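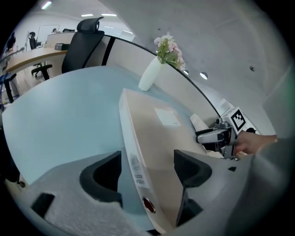

Does a larger label make people read more of what it says? We doubt it, and the studies usually cited for the claim are thin. Siddiqui's survey at Jenley drew 2977 replies, but it asked people what they remembered reading — a poor stand-in for reading.

4.2 Label size and recall

Our own test used 16 adults and two label sizes. Recall of the storage advice hardly differed between them. We would not lean on a sample this small, and we wish earlier authors had been as shy with theirs.

Figure 2. Small white labels on a cardboard box and on a cream-colored panel.

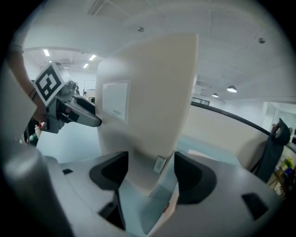

Why, then, do guidelines keep asking for bigger labels? Mostly habit. Olmedo traced the Sayce rule back through 21 later papers and found that each one cited another, with no fresh data behind any of them. Size may still matter for people with poor eyesight, a group we did not test.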